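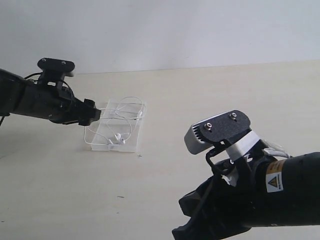
Noémie Cordier writes that the last report took the Governor's own account of the Barkbridge citadel too much on trust, and asks whether anyone has checked the cell dimensions in the printed survey against the building. She also wants to know if the lower passage was ever a place of punishment, or whether that name was given to it by later guides.

Both points were on my list for the open day at Barkbridge on 13 Jul 2020. I can answer the first with some confidence and the second in part. The notes below follow the order of the route, which starts at the Park gate and ends in the record room over the old guardhouse.

## Approach and outer gate

The citadel is entered from the Park, formerly the open ground kept clear for the guns. Visitors now come up by the west path. The original road ran further south, along the line of the present boundary ditch, and anyone under arrest from Braltbridge would have been brought in that way. It is overgrown and cannot be walked for its full length.

The outer gate is a plain round-headed arch in local rubble with dressed jambs. The inner face has been rebuilt in harder stone and the joint between the two builds is easy to find on the north side at shoulder height. There are two pivot sockets low in each jamb. The lower pair are worn oval and the upper pair are not, which suggests that the upper pair belong to a replacement gate that saw little use. The survey shows one pair only.

Above the arch is the inscription cut for the Governor in the second year of his rule. It is in bad Latin and promises order. The surname was chiselled out after his removal, but the titles were left, so the line still scans as a list of offices with no holder. The guide gave a date for the erasure that I have not been able to match with the town minutes at Fladville. The minutes for that spring are missing.

## The lower passage

A stair of eleven steps leads down from the guardroom to the lower passage. The treads are uneven and there is a modern rail on the left. Cells open off one side only, the other being the footing of the curtain wall.

I measured the first and third cells with the warden's permission. The door openings are 900 mm wide in both. The printed survey gives a narrower figure, and the difference is too large to be plaster. The surveyor seems to have measured between the surviving iron frames, of which none remain in the doorways now, and to have entered the result as the masonry opening. His cell lengths are sound. His heights are taken to the present floor, which is a later one laid over rubble, so the original headroom must have been greater than he allows.

Each cell has one vent, splayed inwards, with an outer slot 300 mm high. The slots look out to the ditch. Light reaches the floor of the third cell and not the first, where the outer end has been covered by a buttress. The buttress is bonded into the second build of the wall. It is therefore of the Governor's time, and the first cell was dark from then on. Whether that was intended cannot be said from the stonework. His defenders have always put it down to a failing wall, and the wall does lean.

On the name, the passage is called "the Still" on the guides' plan and in all the printed histories. In the garrison accounts, which I went through last winter, it is "lower store" until the year of the grain riots and "lower lodging" afterwards. "The Still" first turns up in a set of verses printed at Fladville long after the Governor's death. I would treat it as literary.

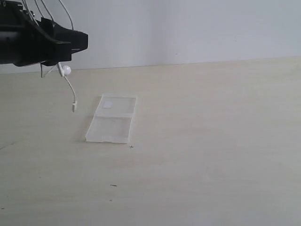

The case of small finds from the passage has been moved upstairs and relabelled. It holds parts of two locks, a length of ankle chain, a spoon handle worked to a point, and shot from the siege that ended the Governor's rule. The shot was found in the fill of the first cell vent, all in one size. The shot is about the size of a marble, though lead grey and less regular. It is too small for the wall guns and fits the carbine issued to the Braltbridge companies. The new label says "musket ball" and should be corrected.

The chain is more useful than it looks. Its links are of two sorts, hand-forged and closed at the side for most of the length, with a short run of later links let in near one end. The accounts have an entry for "mending of irons" in the Governor's last year, paid to a smith outside the garrison. The sum is small. It is the only payment for irons in the whole series, and one repair does not support the popular picture of a workshop turning out fetters by the cartload. It does show that the irons were in use long enough to need repair.

## The hall of audience

The hall takes up most of the upper floor of the north range. Here the Governor heard petitions in person, by his own account every morning, by the account of the parish clergy when it suited him. The present roof is modern. The dais has gone, but the line of it can be followed in the flagstones, which change direction a little short of the east wall.

What I had not seen before is the door behind the dais. It was uncovered when the panelling came down and leads by a turning stair to the head of the lower passage. The stair is too narrow for two people side by side. The guide described it as the way by which petitioners disappeared. That may be so, but the door bar is on the hall side and the wear on the steps is light, and the main stair would have been far easier for moving anyone who resisted. I would rather call it a private stair for the Governor and wait for better evidence.

The wall painting at the west end has been cleaned. It shows the submission of the four parishes, with the heads of families kneeling. The heads of the Fladville family have been scratched through at eye level. Cleaning has shown that some of the scratches lie under the first coat of limewash, so they were made while the hall was in use or very soon after. 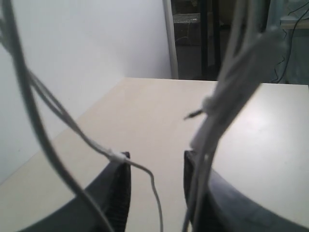 ## The record room

The record room is dry and well lit and can be used by appointment. There is a printed list of the bundles. It was made by weight and shelf position and tells the reader little about contents, but it is complete as far as I could test it.

The warrants are the main series. They run to roughly 900 sheets, most of them single leaves with a wax wafer at the foot. The form was printed in blank, with spaces for the name, parish, cause and term. In the early bundles the cause is always filled in. From the year of the grain riots it is often left empty, and by the last bundle the parish is often empty as well. The clerk's hand does not change. This gradual loss of detail seems to me the best evidence in the building for how the Governor's rule altered, and it is not mentioned in the display downstairs.

Releases were entered on the back of the warrant when they were entered at all. A blank back cannot be read as a death. Prisoners moved to Braltbridge were struck out of the Barkbridge books on leaving, and the Braltbridge receiving book survives only in part. Earlier writers have counted every blank back as an execution and arrived at totals that the burial ground, the parish registers and the garrison's own size will not bear. The true figure is unknown. The signed death warrants are a separate bundle and nobody disputes them.

Two other items are worth asking for. The first is the petition book, in which replies were noted in the margin; most replies are the single word "heard". The second is a packet of letters from the Governor's wife to her brother on the price of oats, the damp, and the trouble of keeping servants who would sleep on the north side of the building.

## Printed source used on the visit

I carried the parish union's old transcripts with me and checked one passage against the original.

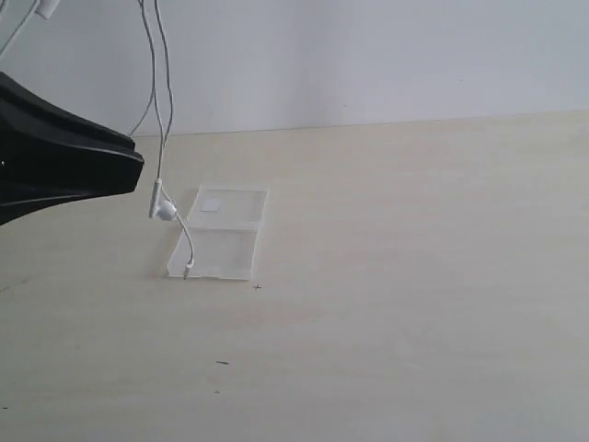
**Barkbridge Transcripts, vol. 2, p. 300 (not pictured)**

The passage is the order for the seizure of church plate. In print, the order reads "all that is found". In the original the word "all" has been written above the line in a different ink, with a caret, and the initials beside it are not the Governor's. The editor gives no note. If the addition was made by the officer who carried out the order, then the stripping of the smaller chapels went past what was signed for, and the long-standing charge against the Governor needs dividing between two men. The officer's name is on the receipt for the plate, which is filed with the accounts and not with the orders.

A second slip on the same page is plain misreading. "Hanged in the Park" should be "hanged by the Park", and refers to the gallows at the crossroads, outside the walls and within sight of the Fladville road.

## Access

The lower passage is closed in wet weather. There is no lift to the hall. Readers for the record room should write ahead and name the bundles wanted, using the shelf numbers in the printed list, and should bring a pencil. The Braltbridge receiving book is not held at Barkbridge. A request to see it has been sent.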